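I've had the Pilberg tea set from Huvby since March, and it's been my everyday set ever since. It's all one beige, the kind of color that goes with whatever you already own, and I like the teapot's round belly and stubby little spout way more than I expected to from the product page.
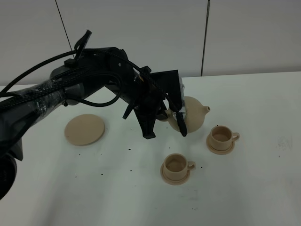
How much does the pot hold?

Mine took 819 ml filled right up to the brim, so two good cups each for two people if you don't go crazy.

The handles on the cups are big enough for my fingers, and each one gets its own saucer - I use mine for cookies, mostly. I brew Mushi black tea in it, 200 grams lasts me ages, and the cups do pick up a brownish tint at the bottom if I leave them standing. A baking soda scrub gets it off!

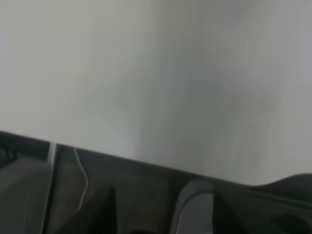

**Flellden Tea Club - Gear Reviews**

Pouring is good when you go slow. Tip it fast and you'll get a dribble down the spout (I keep a dishcloth handy). The lid is a bit loose for my taste, so I hold it with one finger for the last cup. Tea stays nice and warm for 15 minutes or so, then I'm reaching for a cozy.

Would I buy it again? Yep, and I'd get extra cups while I was at it. Four stars from me, and the fifth if they ever fix that lid.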